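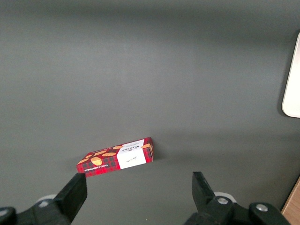
A box of biscuits is a perfectly good present

Every December I read articles about how to give better gifts. They tell you to pay attention all year, keep a list on your phone, and find the one item that proves you were listening. I have tried it. I spent most of one fall hunting for a hand-thrown mug from a pottery called Grumis because my sister-in-law had once said she liked the color. She keeps pens in it.

I now give shortbread to nearly everybody, and I think more people should.

The case against it is that it shows no thought. You can buy it at an airport or a drugstore. The person receiving it knows that. My friend Tetteh Dankwa calls it "the gift you give when the store is about to close," and he says it to my face after I have handed him one.

He eats it, though. So does everyone. I have a closet shelf with a foot spa, a cheese board from Fenier, and a Sanance candle that smells like a dentist's office. All of those took somebody thought and money, and all of them will still be there when I move. I have never had a box of shortbread on that shelf past January.

A small box also asks very little of a person. There is no need to find a place for it or bring it out when I visit. If they don't care for sweet things they can take it to work, where it will be gone before lunch. Nobody feels they owe me something of the same size in return, and I have come to think that is a large part of what makes a gift comfortable to receive.

I don't wrap them either. Paper over a tartan box is a waste of paper. The thing already looks like a present, and the flat shape fits in a coat pocket or a mailbox.

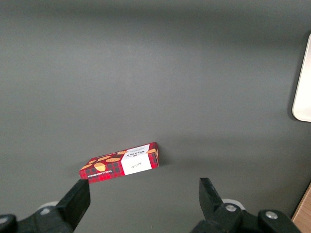
Walkers shortbread in its red tartan box.

I will admit there are limits. You can't give one to your wife for an anniversary. A child of 6 will look at it and then look behind you for the real present. Some people can't have wheat or butter, and you should know that about them before you turn up at the door. And a friend who has had a terrible year may deserve more than something from the cookie aisle, although in my experience what they want is for you to come in and sit down, and it helps to have something to put on the table while you do.

Vanilla or plain is a separate argument. I buy whichever is nearest. Tetteh says vanilla has no business in shortbread and that the bakery near him, Căpraru, makes a proper one with nothing extra in it. He may be right. He has been promising to bring me some for three years.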